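Filed under: Small Storage > Desktop Drawers > Sticking and Alignment

Print this page | E-mail this page

Ticket 2763
Product: Grudasitz two-drawer desktop unit, smoke with white handles
Bought from: Bakov
Handled by: Khalil Karam, Prenen support
Status: Closed

Customer's message

The upper drawer on my unit stops before it is fully shut. I can pull it open without trouble. When I push it back it goes most of the way and then catches, and if I push harder the whole unit slides back on the table. The lower drawer opens and closes the way it should. I bought this in September and it worked until I filled it. The unit sits on a white table and I use the top drawer for small colored things that I keep in a clear plastic bag. I don't want to force it in case the runner snaps. 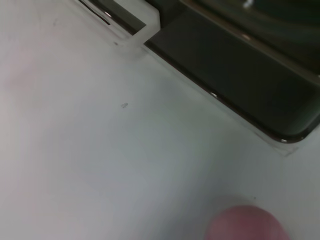
I have already wiped the table and the bottom of the unit with a damp cloth. No change.

Reply 1, Prenen support

Thank you for the details. Please try these in order and write back with the result of each.

1. Move the unit so that all of its base is on the table. An overhanging corner lets the body twist, and the upper drawer is the first to bind.
2. Pull the upper drawer out partway and look at the contents from above. Check for anything higher than the side walls, including plastic wrapping.
3. Leave the lower drawer closed while you test the upper one.
4. Push from the center of the handle. Pushing at one corner turns the drawer slightly.
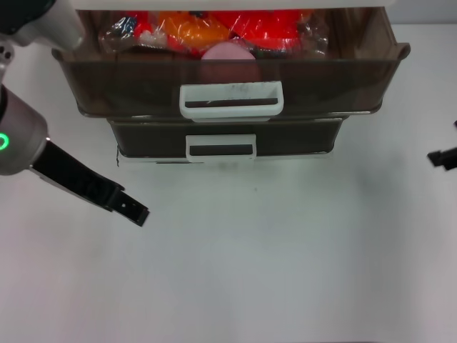 Please also tell us whether the drawer catches at the same point every time. A cracked runner usually catches in one place. Loose contents catch in different places depending on how they have settled.

Customer's message

Results:

Step 1, the base was already flat on the table. I turned the unit a little anyway and the drawer still caught.
Step 2, the bag puffs up when the drawer moves. I pressed it down and the drawer went in farther, then stopped.
Step 3, no difference.
Step 4, a bit smoother from the center.

It does not catch at the same point. Sometimes it is near the end and sometimes roughly 2 inches out.

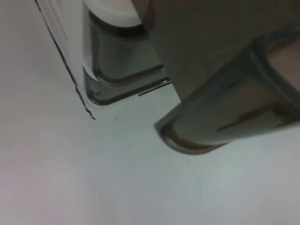 I have not taken the drawer all the way out yet. The leaflet does not say if you are supposed to lift it or just pull.

Reply 2, Prenen support

You can take it out. Empty the drawer first, pull it to the stop, lift the front slightly and keep pulling. Support it from underneath with your other hand. Look along both sides for scratches and feel inside the body for scraps of plastic. Do not use oil or silicone spray. Put the drawer back empty and open and close it 4 times before you refill it.

If it still catches when empty, we will send a new drawer under part number 498.
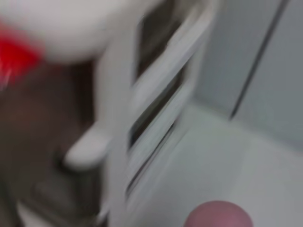
Customer's message

Took it out and found a torn corner of plastic bag folded up at the back of the opening. The drawer runs fine empty. I let the air out of the bag, laid it flat and put the round piece in front of it. It closes now. No need for the new part.

Closing note

Cause: bag material caught behind the upper drawer. No part sent. Leaflet wording on drawer removal passed to the print team. K. Karam

Reader comments

Hakim: Same thing with mine, also a bag. I cut the top off and it stopped.

deskdrawer_jo: Does the lift and pull work on the lower drawer too? Mine won't budge past the stop.

Khalil Karam (Prenen): Yes, same method. Take the upper drawer out first so you have room for your hand.

deskdrawer_jo: Got it out, thanks.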